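November, late, tea gone cold beside me

I meant to write this up at lunchtime while it was all fresh, and of course lunchtime came and went with a granola bar over the keyboard, so now it's past ten and I'm doing it in bed with my feet under two blankets. The radiator in this apartment has opinions. Anyway, a good day, a really good one, and I want to get it down before I start tidying it in my head.

We've finally got a different hand on each arm. The left has the Tenditz, the plain parallel one I've been fond of since spring, and the right has the Dallden with the two pointed black fingers, which I was prepared to dislike and now can't quite manage to. The idea is to stop arguing about them from the spec sheets and let them pick up trash in the bedroom for a couple of weeks. So far we have 300 tries logged on the soft stuff (tissues, wrappers, that sort of thing) and only 40 on cups, which is lopsided, I know, but the cups are slow to reset and my knees are not what they were.

My feeling tonight, and I'm writing it here so I can laugh at it later, is that the Tenditz is the better hand over the wastebasket and the Dallden is the better hand down on the carpet. The pointed tips get under the rim of a paper cup lying on its side in a way the flat fingers just don't. The flat ones shove it, and then it rolls, and then the arm goes after it like somebody chasing a hat! But give the pointed ones a tissue and they pinch a tiny corner and half the time it slides off on the way over. The Tenditz takes a great big handful and doesn't care how it looks.

Paper bags are their own misery. Neither hand likes them when they're crumpled nearly flat. I tried dropping the closing force on the Tenditz twice and both times wished I hadn't, and then put it back to where it was this morning, which I should have written down and didn't, so that's a job for tomorrow.

The new controller from Chauke behaved all day, I'm pleased to say. After last week I didn't trust it an inch. It threw fault 881 once, just after I'd gone for coffee, and cleared with a restart, and then ran clean for 14 tries in a row with both arms going. The right elbow is smoother than it ever was on the old box. I do want to re-dress the cable on the left arm, it loops out farther than I'd like and I keep picturing it catching on the bedsheets.

Trarkgate want a recommendation by the end of the month, one hand for both arms if possible, and I keep composing the email where I ask very sweetly whether it has to be one. I might sleep on that. More cups tomorrow, and I must remember to bring the kneeling pad from the garden shed.

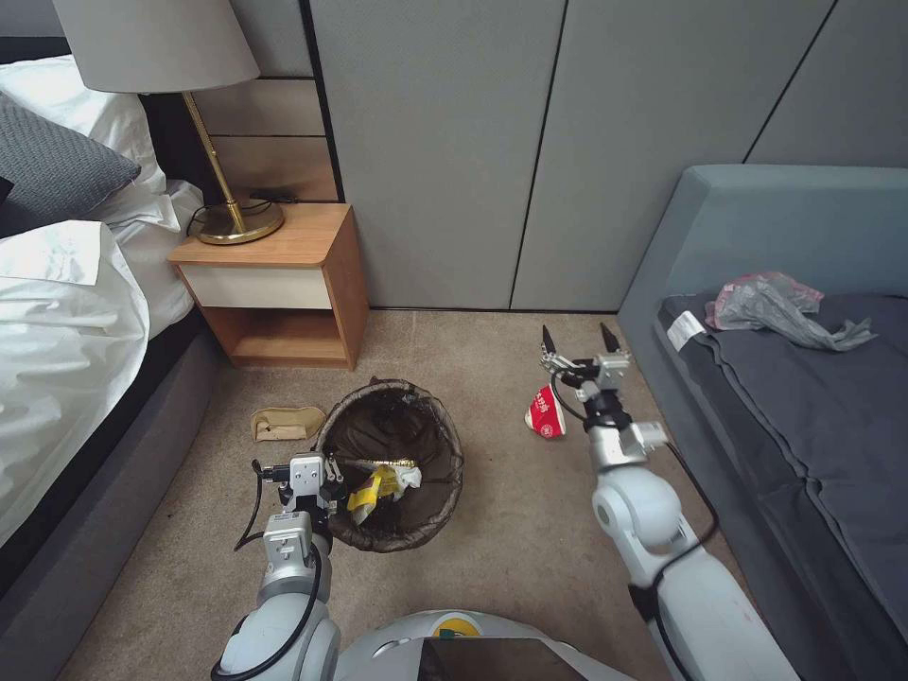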